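Aseo Office and Bench Cleaning - Frequently Asked Questions

Last updated Oct 11, 2021

Bookings and quotes

How do I get a quote?
Fill in the form on our contact page or ring the office. We need the floor area, the type of flooring, the number of toilets and kitchens, and how often you want us. For anything over 3000 square metres we come out and walk through the site first. There's no charge for the visit.

Do you have a minimum booking?
Two hours for a regular clean, four for a one-off. End of lease cleans are quoted by the job.

Which areas do you cover?
Our crews work out of the Wannasri depot and cover everything within 50 kilometres of it. We can go further for regular contracts, but there will be a travel fee on the invoice.

Can I change my cleaning day?
Yes. Give us two business days' notice and there's no fee. Changes made later than that are charged at half the visit.

I used to deal with Rurkudum Cleaning. Are you the same business?
Aseo took over the Rurkudum contracts in June. The crews and rates stayed the same. Old Rurkudum invoices should still be paid to the account printed on them.

On the day

Does someone need to be there to let you in?
No. Most of our customers give us a key or a swipe card. Keys are kept in a locked cabinet at the depot under a number, with no name or address on the tag. If your building has an alarm, please give us our own code.

Will it be the same cleaner every time?
We try. Each site has a main cleaner and a backup who has been shown around. If both are away the supervisor, Rattana Thongsuk, will ring you before sending anyone new.

What do you bring and what do we supply?
We bring vacuums, mops, cloths and all cleaning products. You supply bin liners, toilet paper and hand soap, or we can order them for you and add them to the monthly invoice. We colour code our cloths, so the ones used in bathrooms never go near a kitchen bench.

Do you wash dishes?
Only if it's in your agreement. We'll load and start a dishwasher as part of a standard kitchen clean. Mugs left on desks stay where they are.

Do you take out the rubbish and recycling?
Yes, both, to the bins on your site. We don't take rubbish away with us. If something beside a bin is meant to be thrown out, put a note on it - otherwise we leave it alone.

Desks, benches and workshops

Will you move things on my desk?
No. We wipe whatever surface is clear and work around the rest. If you'd like the whole desk done, clear it the night before.

Do you clean workbenches and lab tables?
We do, under a separate agreement. We wipe clear tabletops and vacuum up crumbs and dust with a soft brush head. We don't touch equipment, open housings or unplug anything. A person from your team needs to show us which surfaces are ours and confirm that anything powered has been switched off.

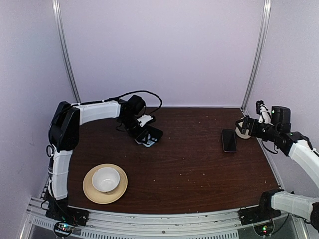

What do you use on wood and wood-look surfaces?
A damp microfibre cloth and a neutral cleaner, followed by a dry cloth. We don't spray straight onto the surface, as liquid can get into joins and lift the edges. If your tables have an oil or wax finish, tell us and we'll leave the cleaner out.

Can you get rid of old coffee rings?
Sometimes. Rings sitting on top of the finish usually come off. Ones that have gone through it need a refinisher, and we can't promise a result either way.

Are your products safe for people with allergies?
Our standard cleaner is Laltmont Neutral, the fragrance-free version. Safety data sheets are available from the office. If someone on your staff reacts to a particular ingredient, let us know before the first visit so we can note it on the site card.

Payment and problems

How do I pay?
By bank transfer or credit card, within 16 days of the invoice. We don't take cash or cheques.

What if something gets broken or missed?
Email the office with the date and the room. Missed work is redone at our next visit, or sooner if it can't wait. For breakages, please keep the item until we've had a look at it. The excess on our insurance is $50 and we pay it.

How do I cancel a regular clean?
Four weeks' notice in writing. We'll return your keys in person and ask you to sign for them.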